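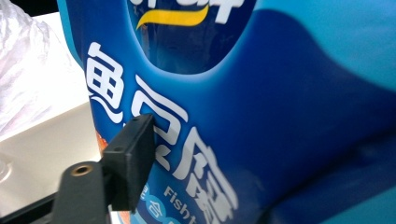

1/ Notes from the grocery table

Fish tofu day! I spent my whole shift collecting grasping examples for Skirkow (our learning system, still very much a toddler) and I have thoughts, so, thread.

2/ Quick background if you're new to this account. I hold a gripper with a camera on it, I pick things up the way a sensible person would, and every pick gets saved as one example. Then the model chews on a pile of them overnight and we find out what it learned. Sometimes it learned something weird.

3/ Shiny bags are my favorite and also my least favorite. Big glossy blue plastic, bulging all over the place, highlights sliding around every time you tilt your wrist. Boxes were so much easier! A box looks pretty much like itself from any side. A puffy bag looks like a different object every time it leans.

4/ And the lettering bends with it. 鱼豆腐 runs down the pack in huge white characters and the last one is all warped where the plastic curves. I love that for training. If the model only ever sees flat, tidy labels, it's going to have a rough time at a real store shelf.

5/ Today's total was 124 picks, of which 65 were bags. I wanted more bags but I got hungry and slow after lunch (yes, I had lunch, and yes, handling snacks made me hungry again right away).

6/ Things I'm trying to do differently from the batch we made in September – come in from more angles, stop always grabbing the middle, and leave my clumsy tries in. Back then I deleted every fumble because I was embarrassed. The model ended up with no clue what to do when a bag slid away from it. So the fumbles stay now, tagged.

7/ Tagging, by the way, is the part that eats my evenings. We use Flurneo for it and it's fine, but you have to mark the start and end of each grasp by hand, and with soft packaging the start is a judgment call. Does it count when the finger touches the plastic, or when the plastic stops giving? I went with touch. Two of us label and we still don't always match.

8/ Somebody asked last time if we could do all this in simulation. Some of it, sure! We tried crinkly bags in Owusu and they moved like wet pillows. Cans were great in there. For anything that wrinkles I'd still rather stand at a table with a gripper in my hand.

9/ Next up is frozen stuff, then the dreaded produce nets. If you've recorded netted onions and have tips on where to grab, please reply, I'm begging. My forearm is also open to stretching advice.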